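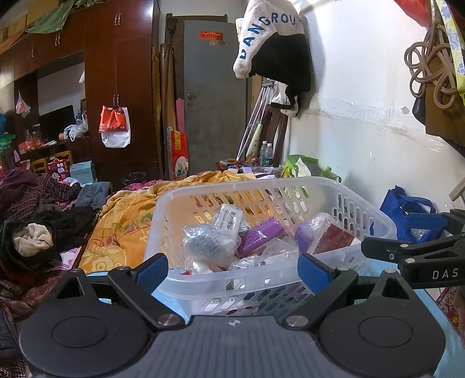

Can a machine tidy up yet? Final report, Stistlow Project, chores group

Submitted Tuesday, May 28, 2024

1. What we wanted to find out

Whether machines can do household and shop-floor chores yet. Big question, so we cut it down to one job: getting mixed small packages in and out of a basket. At home it's groceries and bits and pieces. In a shop it's returns and restocking. Same motion, more or less. Everyone in the group figured this would be the easy one and we'd move on to folding. We did not get to folding.

2. What we read and who we asked

Most of the background is from class plus two visits. First was the Mudgway stockroom, where they let us watch a picking arm on the returns bench. Second was the teaching lab at Prolcombe, they have an older arm on a rail and were nice about us being in the way. We also read whatever we could find on grasping soft stuff. A lot of it is about hard objects, mugs and blocks. Not much help with a bag.

3. The task

Pick one item, move it, let go, repeat. Written down it looks like nothing. But a crinkly clear bag has no real shape. It changes when you touch it. A box is fine, two flat sides, squeeze, lift. A soft packet lying on top of a box is a different problem and the arm has to know which one it's closing on. Also shiny plastic. The camera gets a bright streak where the edge ought to be.

We sorted our items into boxes, bags, and round things. Should of made a fourth group for things inside other things, which came up constantly.

4. Results

80 tries on the Prolcombe arm, over 4 sessions. 60 ended with the item where it was supposed to go. Of the misses, 12 were clear bags. The others were a mix, mostly the arm catching the basket rim on the way out. Boxes did best by a long way.

Time is the part that looks bad. We didn't do proper timing (next group should), but a person doing the same job was done and back on their phone while the arm was still lining up. Nobody in a shop would wait for that. At home maybe, if you're out of the house.

5. People doing it with grippers

Different approach to the same chore. The person holds the gripper and does the work by hand, so the hard decisions are still being made by a human. Two blue pads, open and shut, one of them each side of whatever you want. Working in a regular crowded room with the basket on a table and belongings everywhere, not on a clean bench.

Tried this idea ourselves with kitchen tongs, which is cheap and you learn a lot. With tongs you quit pinching the middle of a bag and go for a corner or a seam. You nudge things first. You tip the basket a bit with your other hand. None of that was in our arm's program, it came straight down from above every time. 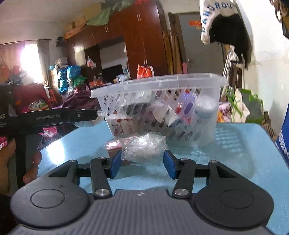
Mabli Maddocks wrote back on our draft that we were being too hard on the arm and too easy on ourselves. Her point was that a stockroom can change the job to suit the machine, put everything in boxes, use a shallow tray, and then 60 out of 80 goes up fast. A house can't do that, or won't. She would split the question in two and answer yes for the shop floor and not yet for the home.

We mostly agree. Changed section 6 because of it.

6. Answer

Shop floor: partly yes, if items are boxed and the tray is shallow and there's a person close by for the jams. Mudgway already runs it about like that.

Home: no, not with what we saw. Rooms are full of stuff, cloth next to plastic next to cords, and nothing stays put from one day to the next. The arm needs a clear space and most bedrooms don't have one.

7. Things we'd fix

Time every try. Use a deeper basket and a shallow one and compare. Put in a sideways approach, not only straight down. Keep the lighting the same, we moved the lamp in session two and didnt write down where it was before.

The Wirkska simulator files are on the shared drive, unfinished. Whoever picks this up in August can have them, but the bag model in there is basically a pillow and needs redoing from scratch.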